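Keeping the Block-Pushing Cell in Shape

Category: Workshop / Cell Maintenance

Allthorpe is our name for the table in the back bay that runs the pushing tests. It has been up for 19 months, and most of the upkeep is small stuff that gets done on a Friday afternoon before the weekend runs.
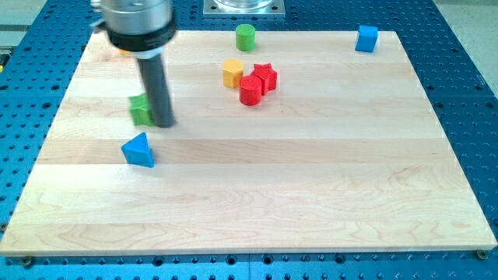
The arm has one job, to push blocks from one place to another across a board, so the cell has very few parts that can go wrong. The ones that do are nearly always the tool, the board or the blocks. These are my notes on each, in the order I check them.

The tool

A single rod under a black collar. The rod does all the contact work and takes all the side load. I put a hand on it with the arm powered down and try to rock it. Any play at all and the collar comes off, gets cleaned and goes back on. We log the hours between collar services, and the longest stretch so far is 799.

The rod tip is rounded and should stop just above the wood. Too high and it rides up on the blocks. Too low and it scores the board, and then the scores steer the blocks. After a tool change I set the height at the four corners of the work area and again in the middle — the middle is where the first board fooled us.

The board

Maple planks glued edge to edge, screwed down to the perforated table. The screws at the near corners are the ones I check first. The wood moves with the season, and in December the heating dries it enough that a straightedge will show a low spot by the glue lines. A light sanding with the grain fixes most of it. No wax and no oil. We tried wax once and had to throw out 148 runs when the blocks started sliding farther than they should.

The table

Blue perforated panels that butt up against each other. I run a fingernail along each seam to feel for a step. If one panel has crept up, the board will rock on it no matter how tight the screws are. Sawdust collects in the holes after sanding, so vacuum before calibrating.

The blocks

Stars, cylinders, a hexagon, a triangle and a cube, in red, blue, green and yellow. The star points wear first. I rub the bottom faces on a flat sheet of fine paper and wipe them down. The spare set came from Ceris and the colors match well enough that the vision side never needed retuning.

Calibration

The Wamia script takes 12 minutes if the lights are left alone. Save the old file before writing the new one. Alvarado, the sister cell, uses the same script with a different tool offset, so don't copy files between the two.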